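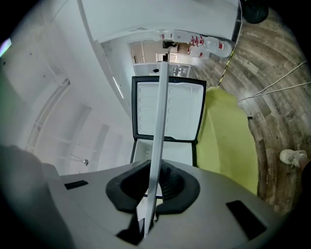
Appliance at Randstead House, second floor

Tridcombe Residences Forum > Policy and Procedures > Small refrigerators in private rooms

tridcombe_housing_office
Posted October 3, 2021

The Housing Office invites comment on a proposed change to Section 3 of the Residence Agreement. At present, residents of Randstead House may keep one small refrigerator in a private room upon written request. Under the proposal, new requests would no longer be accepted, and food storage would be provided in the shared kitchens on each floor. Refrigerators already approved could remain until the end of the current agreement.

The office holds 29 approved requests for the building. The electrical survey completed in September by Obradović Building Services advised that the older circuits on the upper floors should carry fewer appliances that run day and night. The survey did not find any immediate danger. Residents who wish to read it may ask for a copy at the front desk.

Comments in this thread will be read and kept with the proposal.

northwing_resident

Thank you for the notice. I would ask the office to reconsider. The shared kitchens are adequate for cooking but poor for storage. Food is moved, labels fall off, and items are discarded at the weekly cleaning even when they are clearly dated. A private refrigerator is the only dependable arrangement for a person who buys food once a week.

I would also point out that the survey asks for fewer appliances. It does not say which ones. Space heaters draw far more current than a small refrigerator and are hardly mentioned in the agreement.

j_floor_three

I support the proposal, with one reservation. The reservation concerns medication. Several residents must keep prescriptions cold and should not be expected to leave them in a kitchen to which an entire floor has access. An exception should be written into Section 3 itself and should not depend on a letter from the office each term.

On the wider matter, I disagree with the previous poster. Many of the private units are old and are never defrosted. When a small refrigerator ices over, it runs longer, the door stops closing properly, and water reaches the carpet. The repair to the carpet in my hallway was charged to the building's common account. 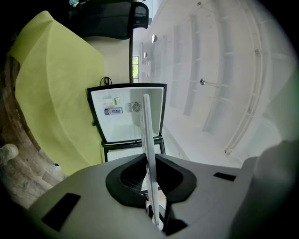 If private units are to remain, owners should be required to defrost them before each break and to leave the doors propped open with the plug removed. The present agreement says only that appliances must be "kept in good order," and this wording has proved too weak to enforce.

uten_desk

I write as a resident and not in any official role. The cost question deserves an answer before any vote on the rules. The utilities statement posted in the lobby shows a shared charge of $553 for the upper floors. It does not separate lighting, kitchens, laundry and private rooms. Without that breakdown, no one can say what the refrigerators cost, and residents who do not own one cannot judge whether they are paying for those who do.

I would accept a modest yearly fee for a private unit. I would not accept a ban based on a figure that has not been explained.

northwing_resident

I agree with uten_desk on the fee, provided that it is waived for medical need. I do not accept that defrosting is widely neglected. I defrost mine on the first of every other month, and it takes one evening.
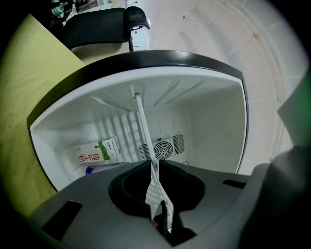

What would help is a plain instruction sheet. Most residents have never been shown how to do it. Switch the unit off, empty it, lay towels at the base, and wait. Do not use a knife or any other metal tool on the ice, as the lining is easily pierced and the unit cannot then be repaired. Wipe the interior with baking soda and warm water, dry it, and allow it to run for several hours before food is returned. Shelves should be washed separately and put back dry.

j_floor_three

The sheet is a sensible suggestion. It does not address the circuits, however, and I would prefer that the matter not be settled by good housekeeping alone. I also maintain that one larger refrigerator with lockable bins, placed in each kitchen, would meet most of the objections raised here.

northwing_resident

Lockable bins were tried in the east kitchen. The keys were lost within a term and the bins have been stuck shut ever since.

tridcombe_housing_office

The office thanks all contributors. In response to the points raised:

A written medical exception will be added to the draft of Section 3.

The utilities charge cannot be divided by room with the present meters. The office will ask Obradović Building Services whether a temporary meter can be fitted on one floor.

Space heaters are covered in Section 4, and the wording will be reviewed at the same time.

The bins in the east kitchen will be opened or removed. Residents with property inside them should contact the front desk.

uten_desk

Thank you. Please post the meter results in this thread when they are available, including the dates of the readings.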